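Washing Up by Hand: Soap and Water Use at a Single Table
Student project report, Household Studies, second year
Nustcombe College

1. Why this topic

Our module asked each group to pick one household job and look at it closely. Most groups picked laundry or cooking. We picked washing up, because all of us do it every day and none of us had been taught how. We wanted to know how much dish soap people use on one bowl, how much of it they need, and where the mess ends up.

The work was done between March and May. Sandrine Bodin supervised the project and read the drafts of this report.

2. What we used

We kept the list of items short so the results could be compared.

Plastic bowls
Dish soap in a pump bottle
A long-handled brush
Measuring jug
Kitchen scale
Cooking oil and tomato sauce, used to soil the bowls

Plastic was chosen over china for two reasons. It doesn't break, and it holds on to grease more than a glazed plate does, so differences between methods are easier to find. The soap was bought in one batch. We had $15 left in the budget after that and spent it on a second scale. 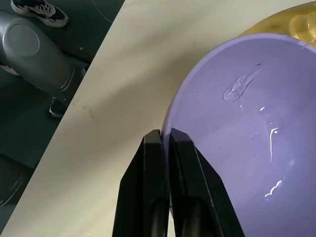 Photo: Langlois project group, Nustcombe College

On a light purple bowl, a clear smear is easy to miss unless you turn the inside toward the light. We had this problem with our own checks. In the first week two of us scored the same bowl and gave it different marks, one "clean" and one "not clean," and the difference came down to the angle we held it at. After that the rule was to tilt every bowl and look at the inside from two sides before writing down a score. Small specks on the outside of the bowl or on the table were recorded separately and did not count against the bowl.

3. Method

Each bowl was soiled with the same weight of oil and sauce and left for one hour. It was then washed in one of three ways.

Method A: soap pumped straight into the bowl, then brushed and rinsed.
Method B: soap pumped onto the brush, then brushed and rinsed.
Method C: soap pumped into a jug of warm water, which was poured into the bowl before brushing.

The number of pumps was left up to the person washing for the first round. In the second round everyone used one pump. Rinse water was collected in the jug and measured in milliliters. We weighed the soap bottle before and after each session.

We also wrote down where things were put on the table. This was not in our first plan. It was added when we saw how often people reached across a bowl to get the soap.

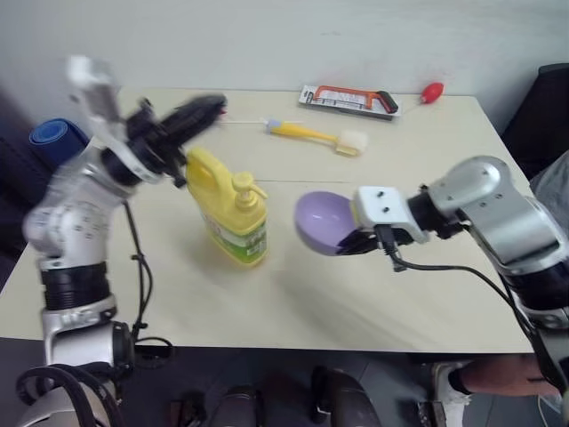 Nustcombe, May

With the pump bottle standing in the middle of the table, it can be reached from either side, and the brush can lie behind it. We ended up using this layout for the whole second round. In the first round the bottle stood wherever the last person had left it, and it was knocked over twice.

Tipping the bowl on its side also made a difference. People who kept the bowl flat tended to brush the bottom well and miss the part just under the rim. People who tipped it and turned it as they went got the rim clean but splashed more.

4. Results

In the first round, Method A used the most rinse water, 4,000 ml on average for a full set of bowls. Method B used 3,000 ml. Method C used 1,880 ml, though this does not include the warm water that was mixed with the soap at the start. If that is added, Method C comes out close to Method B.

In the second round, with one pump each, the gap between A and B almost closed. We take this to mean that the extra water in the first round was needed to get rid of extra soap. The bowls themselves were no dirtier with one pump than with three.

Method A left a soap film more often than the others. It was nearly always on the inside wall of the bowl, where the soap first landed.

5. Problems

The Brullby scale drifted when it got wet, and we had to throw out one Saturday session. We also had only a few people washing, and they got better with practice, so the later numbers are probably a little low. Scoring by eye is not exact even with the tilting rule.

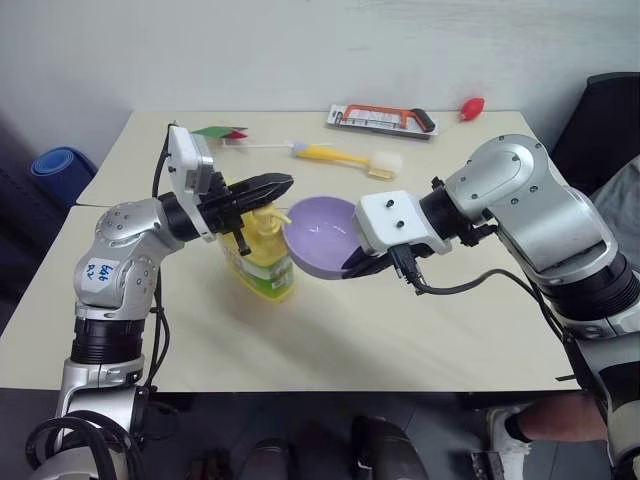
Purple bowl and yellow pump bottle over the table.

6. What we would change

A darker bowl and a lighter bowl should be tested side by side, to find out how much the color affects the score. We would count the brush strokes as well. Mulisano, the group working on kitchen layouts, has asked for our notes on where the bottle and brush were placed, and we have passed on a copy.

The score sheets and the water readings are in the appendix, in the order they were taken.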